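4. Preparing and uploading your manuscript

This section covers getting a finished novel or story collection into Fovatura and submitting it to the Tarno crime list. You need an author account (section 2) and a book record with a working title (section 3).

4.1 Before you start

1. Save the manuscript as a single file. Chapters sent as separate files are rejected at upload.
2. Remove tracked changes and comments. Fovatura prints any that are left.
3. Mark each chapter title with the Heading 1 style. Scene breaks take three asterisks on a line of their own.
4. Check the page count. Anything under 90 pages is filed as a novella and goes to the Culel short fiction list.

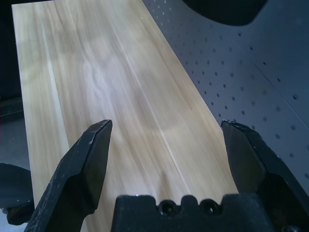
Can I change the title after uploading?
You can change it at any point until the proof is approved. Go to Book record, choose Edit title, and save. The spine text updates overnight.

4.2 Uploading

1. Open the book record and choose Add manuscript.
2. Select the file. A long novel takes about 10 minutes to convert. Leave the window open.
3. When the preview appears, page through it to the end. Look for missing italics and for chapters that start halfway down a page.
4. Choose Accept, or Replace file to try again.

Note: Replacing the file clears any page references in your reader's notes. Copy them out first.

Caution: Do not press Accept twice. The second press opens a new edition, and only the support desk can remove it.

4.3 Jacket copy and author note

1. Paste the blurb into the Jacket box. The limit is 1280 characters with spaces. Keep the killer's name out of it, as the same text goes to shops.
2. Fill in the author note, in the third person. List prizes and shortlistings with the year.
3. If the book belongs to a series, pick the series name from the menu and enter the volume number. A new series has to be set up first (section 3.4).

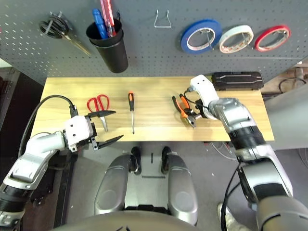

Fig. 4: Pegboard with scissors, screwdrivers and tape.

4.4 Submitting

1. Choose Submit. The status changes from Draft to With editor.
2. Write down the reference shown on screen. Macaraeg, the distributor, uses it on all paperwork.
3. If the status still reads Draft after you reload the page, see error 201 in the appendix.

Books submitted by February 10, 2020 are considered for the summer catalogue. Files sent in January under the old form do not need to be sent again.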